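Home | Bedding | Wool Care | Blankets | Journal | Contact

Ullby Cotton Sheet Set

We've sold a lot of sheets over the years and the Ullby is the one I keep taking home! It's a plain-weave cotton, crisp when you first open the pack, and it gets softer every time it goes through the wash without going thin on you. The fitted sheet has deep corners that stay put, even if you sleep like I do (badly, diagonally).
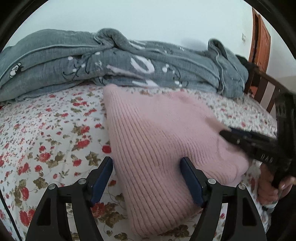
Every set has a flat sheet, a fitted sheet and two pillowcases, all 100 percent cotton. Wash it warm with similar colors and skip the fabric softener, which only coats the fibers. Line drying is lovely if you have the yard for it, but a low tumble works fine too. Pull it out while it's a tiny bit damp and you can forget the iron.

Prices: Twin 349, Queen 489. King is back in April. 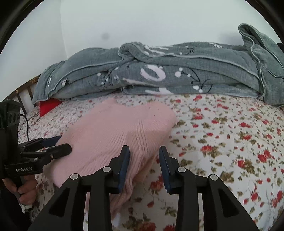 The buttons on the pillowcases are gone, by the way. So many of you wrote in about waking up with a button print on your cheek that we switched to a tuck-in flap, and it's so much better. Spare pillowcases are sold in pairs.

Questions about fit? Measure your mattress with the topper on and send me the depth, I love these emails.
Yu-ting Chow

We use cookies to remember your cart. Accept | Settings

Recently viewed
Tsao Wool Throw
Irnov Pillow, Medium
Jistora Linen Wash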